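Zip bags or folders for loose papers when moving?

Posted in: Packing and Paper
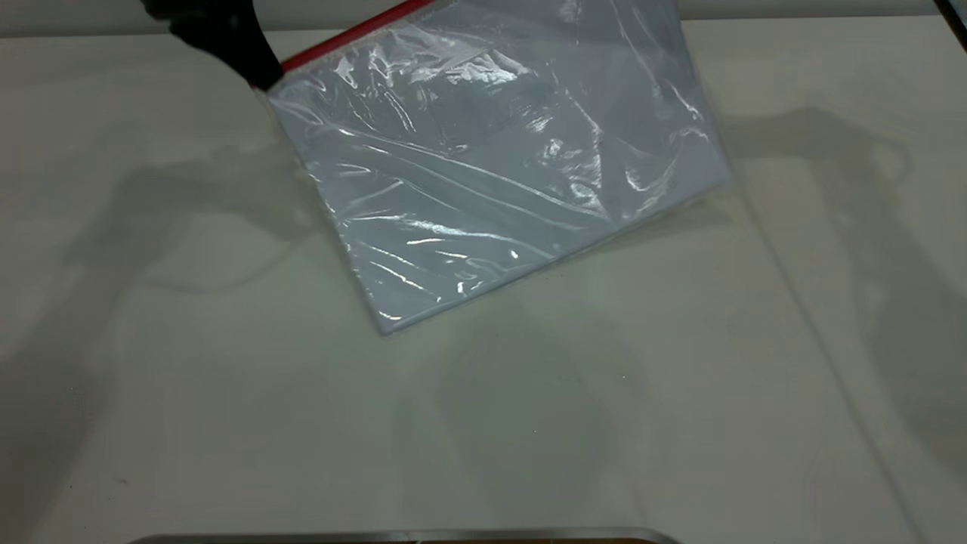

**fotolov_reader** wrote:
Hello all. I am moving to a smaller apartment in September and I have one big problem, paper. I have contracts, letters from the bank, printed recipes, old school certificates, and sheet music which I don't play anymore but cannot throw away. Until now everything was in cardboard folders, and the folders have become soft at the corners and the sheets slip out on the side.

So I started to put the papers in large clear zip bags, one subject per bag. I have 37 bags now. I like it that I can see the first page without opening anything. But my sister thinks that paper should not be closed in plastic, and now I am in doubt. Is she right? And how do you stop the stack from sliding into one corner when you lift the bag?

**Cumavholm** wrote:
I did the same when I moved two years ago, and I was happy with it. For the sliding, put one sheet of stiff cardboard at the back, cut a little smaller than the bag. Then it stays flat when you take it by one corner. Without the cardboard the thin sheets bend in the middle and you get a fold that never goes away.

Also press the air out before you close it. I lay the bag on the table, close the zipper almost to the end, push with the flat hand from the bottom up and then close the last piece.

**paperweight50** wrote:
Your sister is right, in my opinion. I kept my tax papers in zip bags in the basement and after one winter the pages were wavy and smelled bad. Some were stuck together. Plastic keeps water out but it also keeps in the water that is already there. I went back to boxes and I will not change again.

**Cumavholm** wrote:
@paperweight50 I am sorry for your papers, but this was the basement, no? I think a cardboard box in the same basement would also smell. Mine are in a bedroom closet and they look the same as the first day.

**paperweight50** wrote:
The boxes are in the same basement now and they do not smell. So I don't agree. But I admit that I closed those bags in the same week when we washed the floor there, so maybe it was more damp than usual.

**Foley_attic** wrote:
I think you are both speaking about different things. For the move itself, the bag is very good. It can rain on the way, a bottle can leak in the car, and the papers don't care. For keeping them ten years I would look for something else, especially for photos and for anything printed on the shiny receipt paper. I had receipts in a clear plastic sleeve and the print became so pale that I could not read the price.

My way is bags for the trip, and then in the new place I take everything out and sort it again. It is double work - but you throw away a lot the second time.

**fotolov_reader** wrote:
Thank you, this is helpful. I tried the cardboard yesterday evening with 9 of the bags and it is much better. I used the back of an old calendar. The bags with only a few sheets are the ones which needed it most, the thick ones hold their form alone.

About the receipts, I did not know this. I will copy the one for the washing machine.

**asness_lane** wrote:
Please don't fill them too much. I put all my sheet music in one bag and the seam opened on the stairs. Also a colored zipper is useful if you can find it, because you see quickly which side is the opening. With the fully clear ones I always turn the bag around two times before I find it.

And write the subject on a piece of paper inside, facing out. Marker on the plastic goes away when you touch it often.

**paperweight50** wrote:
Marker does not go away if you let it dry. I have labels from my old bags which I still cannot clean off, and I wanted to use those bags for the freezer.

**asness_lane** wrote:
Then you have a better marker than me. Which one is it?

**fotolov_reader** wrote:
I decided now: bags for the move, then the certificates and contracts go back in a proper box in the bedroom, and the recipes stay in the bags because of the kitchen. My sister accepts this, except for the sheet music. She wants me to give it away. I will ask again on Friday when she comes to help.

10 replies · 50 likes · 9 shares

Related threads
- How do you label boxes so that other people can read it?
- Old letters: keep, scan or throw away
- Moving with plants in a small car
- Cardboard folders with soft corners, can they be repaired?
- What goes in the "first night" box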